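Moulded rubber parts: frequently asked questions

These answers cover the ribbed boots, cuffs, sleeves and finger tips supplied by Forkar. Part numbers, prices and stock levels are in the parts list. If your question concerns a part we did not make, we may still be able to match it from a sample.

What is the difference between a boot and a cuff?

The boot is the whole ribbed moulding. The cuff is the plain section at one or both ends, where the rubber grips the metal. On most of our boots the cuff and the ribs are moulded in one piece. A few large boots in the Gutenano range have a separate cuff, bonded on. The parts list marks these with the letter C.

How do I measure for a replacement boot?

Measure the metal, not the old rubber. A used cuff will usually have stretched. Take four dimensions:

- outside diameter of the metal under the top cuff
- outside diameter of the metal under the bottom cuff
- distance between the two cuff positions with the joint fully closed
- the same distance with the joint fully open

Give all of them in millimetres. Also tell us the largest diameter the ribs may reach before they touch something else. The ribs bulge outwards when the boot shortens, and a boot that clears its surroundings when open can rub when closed.

How tight should the cuff be?

It should need a firm push to seat and should not turn under light finger pressure. If it slides on freely it is too large. A clip will hold an oversized cuff in place but the rubber will pucker beneath it, and dust gets in at the pucker.

Do I need a clip?

Tapered cuffs in the Gutenano range are made to hold without one in dry indoor use. Where there is splashing, washing down or regular fast movement, fit a clip of the correct width. Worm-drive clips with an exposed screw thread can cut the lip of the cuff, so we supply a flat band instead. Tighten until the rubber just begins to rise at each side of the band, then stop.

There are pale marks on the ribs. Is the rubber failing?

Usually not. Pale scuffs and specks of dust show up readily on a matt black surface, mostly on the outer curve of each rib. Wipe one rib with a damp cloth and look again when it has dried. If the mark has gone, it was dust. If a scuff remains but the surface is smooth to the fingernail, leave it alone.

A whitish film that returns within a few days of cleaning is bloom, where waxes in the compound have moved to the surface. It does no harm and can be left in place.

Where should I look for real damage?

In the valleys between the ribs. Cracks start there, out of sight, and the outer curves may still look perfect. Open the joint to its full length and go round each valley with a lamp held low to one side. Then check the fold next to the cuff, where the ribs meet the plain rubber.

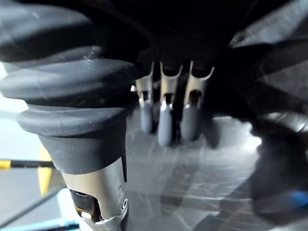 Ribbed boot with tapered cuff (left); grey rubber finger tips (centre).

Replace the boot if you find any crack you can open with a thumbnail, any sticky area, or a valley that stays creased when the boot is extended. Do not patch a boot. The patch is stiffer than the rubber next to it and a new crack will form along its edge.

Can the finger tips be replaced one at a time?

Yes, but we advise changing all the tips on a tool together. Rubber hardens slightly with age and handling, and a new tip next to old ones will grip differently. The Plurereo tips are sold singly and in bags of six.

How do I remove a tip?

Roll the open end back on itself and pull straight. Twisting tears the thin edge. If the tip has been glued, warm it in hand-hot water for a few minutes first. A blade is a last resort: cut lengthways, away from the hand, and expect to scratch the metal.

Clean the bare metal with isopropyl alcohol and let it dry before fitting the new tip. A smear of water helps it on. Do not use grease or washing-up liquid, as both stay under the rubber and allow the tip to creep off in use.

Are round-ended tips available in other shapes?

The Plurereo range has round, flat and chisel ends, in grey only. Round is the usual choice for mixed objects. Flat gives more contact on boxes and sheet but marks more easily at the corners.

What should I clean the rubber with?

Lukewarm water and a little mild soap, on a cloth that does not shed. Rinse with a second damp cloth. For boots, work along the valleys with a soft brush, then leave the boot extended until dry.

Avoid the following:

- white spirit, petrol and brake cleaner
- silicone spray and tyre dressing
- abrasive pads
- compressed air aimed under the cuff

How should spares be stored?

Flat or standing, unstretched, in a closed bag, in the dark. Keep them away from electric motors and from anything that produces ozone, such as some air purifiers. Do not hang a boot from a hook or stack other parts on top of it. A boot stored compressed will take a set and may never open evenly. Tips can be kept loose in their bag - a dusting of talc stops them sticking together.

Write the delivery month on the bag in pencil or marker. There is a moulded date code inside the cuff, but it cannot be read once the boot is fitted.

The metal under my old cuff is discoloured. Does it matter?

A dull band under a cuff is common. Wipe it with alcohol. If you can feel a ridge or pitting, smooth it with fine wet-and-dry paper, working round the circumference, and remove all the grit before fitting. Scratches that run lengthways give moisture a path under the cuff.

Can you make a one-off?

Yes, if an existing mould can be used. We hold 238 boot moulds and 109 tip and sleeve moulds. A one-off from an existing mould takes the same time as a stock item that has sold out. A new mould takes 42 working days from the signed drawing, and the tooling charge is quoted separately. Benjelloun carries out the mould cutting and will need the drawing in DXF or on paper with all dimensions shown.

Can I return a part that does not fit?

Unfitted parts in the original bag can be returned. Boots that have been clipped and tips that have been wetted or glued cannot. If you are unsure of a size, send the old part with your order and ask for it to be checked against the mould list before dispatch.

Who do I contact about a compound?

Write to Samah Saber in the technical office, stating the part number and every liquid the rubber will meet, including cleaning products. Trade names are fine if you attach the data sheet.

Related pages
Measuring sheet for boots and cuffs
Band clips: widths and tightening
Reading the moulded date code
Plurereo tips: end shapes and sizes

Page last updated: September

Contact Forkar | Parts list | Terms of sale | © Forkar. All rights reserved. | Back to top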